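**Dekberg packing line idles after robot loses its sight and keeps its confidence**

*2025-10-12*

DEKBERG — A robot arm at the Jostwood mail-order warehouse spent most of a night shift packing orders it could barely see, according to an incident note the company circulated to staff this week. No one was hurt. A quantity of hand cream was.

The arm, supplied and maintained by Drosteck, picks small items out of bins and sets them into shipping cartons at station 6. It finds them with a camera mounted at the wrist. At some point after the evening changeover the pictures from that camera stopped being of much use to anyone, the arm included. Orders kept leaving the station anyway.

By the time a shift lead hit the stop button, 569 cartons had gone down the conveyor with a green "verified" tag. Jostwood opened all of them the next day. Of those, 300 held what the customer had ordered, which staff at the site describe as better than expected. The rest held the wrong item, two of the right item, or a sheet of packing paper, carefully placed.

"It was very calm about it," said Jadwiga Wysocka, the shift lead who stopped the line. "The old one used to beep at you if a box was crooked. This one was putting nothing into boxes at full speed and telling me everything was fine."

She noticed the problem when a carton of bath salts rolled past her weighing about as much as a birthday card. 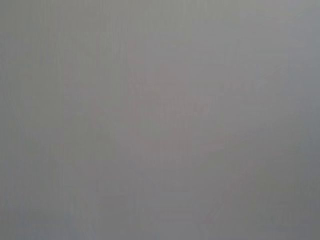
The arm is supposed to pause when it can't make out an item, and in fairness it did have a setting for that. The setting is a confidence threshold, and it had been turned down in March, during a run of glossy pouches that the arm kept refusing to touch. The pouches sold out in a few weeks. The threshold stayed where it was.

With the bar that low, the software went on producing grasp points from whatever the camera handed it. The arm went to those points, closed its fingers, and came up with something or didn't. A suction sensor on the previous model would have caught the empty trips. The current gripper has a pressure reading instead, and the pressure reading was satisfied by the gripper's own fingertips meeting in the middle.

The scale at the end of the line might have settled the matter early. It had been switched to logging only, pending a new belt, so it dutifully recorded the weight of each empty box and told no one.

Dariusz Chmielewska, the service manager at Drosteck, said the cause of the camera trouble hasn't been established. His technicians have swapped out the whole wrist unit and taken the old one back to the shop. Possibilities on his list include a film on the lens cover, a focus fault and a bad connector. He declined to rank them.

"I can tell you what the picture looked like, and I can tell you the system should have stopped," he said. "Why the picture looked like that, I'd be guessing, and I think there has been enough guessing at that station."

Hae-won Tak, who handles safety for Jostwood, is less interested in the boxes than in what the arm might have reached for. The cell is fenced and the gate interlock was working, she said, and nothing in the log shows the arm leaving its normal work area. Staff do reach in to clear jams, though, with the gate open and the arm in what the manual calls a hold state. She has asked Drosteck to confirm in writing that the hold doesn't depend on the camera. Until the letter arrives, jams are cleared with the power locked out, a procedure that takes longer and is unpopular.

The note lists 17 actions. The threshold has been put back to its factory value and now needs two people to change it. The scale is live again, old belt and all. The arm will also stop and call for help if several images in a row show too little contrast to work with, a check that Drosteck says was available all along as an option.

Station 6 is being run by hand in the meantime, mostly by Felicja Malinowski, who packed there before the arm was installed and was moved to returns to make room for it. She said the bench is lower than she remembers.

The affected orders have been repacked and sent. A handful of cartons got onto a truck before the line was stopped and reached customers, one of whom wrote to compliment the company on its packing paper.

Drosteck expects to have the arm back in service once the written confirmation is signed. Jostwood has not set a date.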